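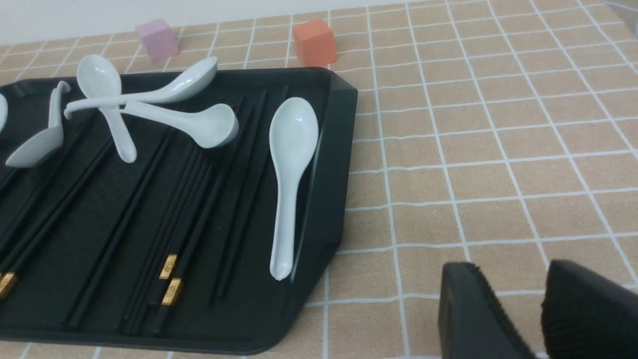
Kustora issues revised table-setting notes for soup spoons and chopsticks

4 August 2018

Kustora has published a revised set of table-setting notes covering the storage and issue of soup spoons and chopsticks at its noodle counters. The notes replace the version in use since November and apply to both the Puvo and Dimaculangan sites.

The main change concerns the serving tray. Under the earlier version, spoons and chopsticks were carried to the table on separate trays. They may now share one black tray with angled corners, provided that the chopsticks are laid parallel to the long side. White porcelain soup spoons are to be placed bowl up, with all the handles facing the same way. Spoons that have crossed or stacked in transit are to be separated before the tray is set down.

Chopsticks not on the tray are kept in an open plastic container beside it. The notes ask staff to stand them with the banded ends together, so that each pair can be matched by its metal band. Pairs with a missing or lifted band are withdrawn.

A full set for one long table is 20 spoons and 29 pairs of chopsticks, the larger figure allowing for dropped pairs. Smaller tables are supplied from the same stock.
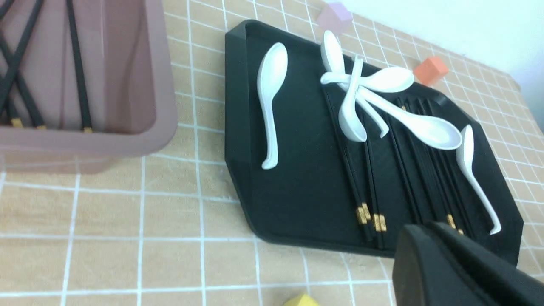 Washing and drying

Porcelain spoons are washed flat in a single layer. The hooked end of the handle is the part most often chipped, and the notes rule out tall cutlery baskets for this reason. Chopsticks are washed by hand, dried lengthwise on a cloth and returned to the container only when the bands are dry. Containers are emptied and wiped at the close of each service.

Tablecloths are outside the scope of the revision and continue to be supplied by Pluteo under the existing arrangement.

The notes take effect at Puvo on Monday. Dimaculangan follows 2 weeks later, once its remaining trays have been delivered. Printed copies will be held at both counters.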